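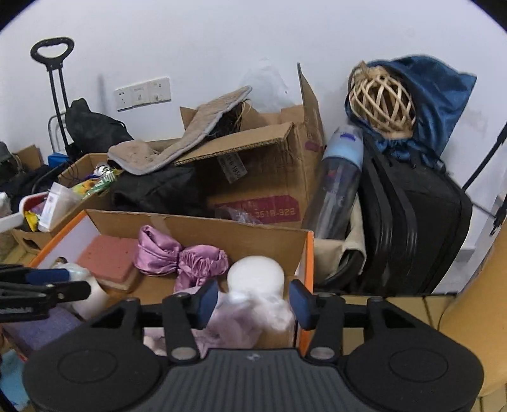 Photograph: Benedito Holanda

The second sort

Most advice on household packing deals with the day of the move. Bonifacio Soler is more interested in the weeks after it, when the furniture is in place, the kitchen works, and a few open cartons remain along a wall holding whatever did not belong to a room.

Soler runs the storage workshop at Udetti, a small practice in Kirnumville that reorganizes homes and stockrooms. His term for these cartons is residuals. A typical residual holds soft goods, cleaning supplies, one or two toys, packaging that was saved for a purpose, and something on a wire. The contents have little in common except that each was small enough to fit in the space left over.

The group we looked at fits the pattern. A carton with an orange and white lid edge holds crumpled pink-purple satin and a salmon-pink sponge block, along with a translucent lilac bag. Behind it is a much larger brown box, flaps up, with a grayish-beige towel or mat draped over its top edge. A folding hand trolley stands against the wall.

Udetti's method starts with the containers. Each carton is assigned one of three grades before anything is removed from it. Grade A is clean, square and closes flat. Grade B has a softened base or a torn flap and can be used for light goods only. Grade C is recycling. Dong-hyun Um, who wrote the grading sheet, found that people who unpack first tend to put things back in the same box, whatever its condition.

Size is dealt with at the same stage. Um sets a working limit of 60 liters for any carton that one person will lift. Above that volume, a box of towels is still manageable but a box of mixed goods often is not, and a mixed box gives no warning of its weight. Large cartons are reserved for textiles and bedding. Anything dense goes into the small ones.

The second stage needs a raised surface. Soler prefers a low table with a slatted top, for two reasons: grit falls through, and a low top allows a carton to be set down and emptied without being lifted to waist height. Cartons go at the far side and loose items at the front, where they can be reached. No item stays on the table for more than 2 minutes without being given a category.
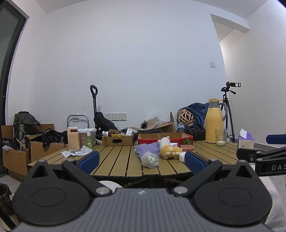 On the table: soft toy, lavender cloth and a crinkled ball in front of two open cartons.

The categories are deliberately coarse. Udetti uses textile, toy, care product, paper, cable and unknown. A plush animal is a toy even if it has been serving as padding. A sponge block is a care product if it is used for cleaning and unknown if its use cannot be stated. Unknown items go together in one small box with an oval hand hole, where there is one, so that it can be pulled from a shelf and checked.

Cords are the main source of delay. Left loose, they work their way around everything else in the carton, and small items come up with them. Iñaki Cuesta, who teaches the cable session, coils each lead to the width of a hand, fastens it with a paper band and writes the name of the appliance on the band. Leads with no known appliance are kept until December and then discarded.

Plastic bags are a lesser problem but a common one. Clear bags are kept flat in a single sleeve. Textiles are not stored in sealed plastic at Udetti unless they have aired overnight first, and satin and other smooth fabrics are rolled to avoid a hard crease.

Existing marks on a carton are left alone. Soler's team adds its own label on one short side, giving the category, the room and a serial number. The label is placed below the top third of the panel, where it remains visible with the flaps raised. Clullamis, the storage warehouse in Requena that takes Udetti's overflow, asks for the same position.

The warehouse has kept its own tally. Of 279 residual cartons received under the scheme, 104 were emptied and closed out at the first review. Bonifacio Cordero, who manages intake there, attributes most of the remainder to the unknown category and has asked for a limit of one such box per household. Udetti has agreed to try it on the next intake, with the grading sheet unchanged.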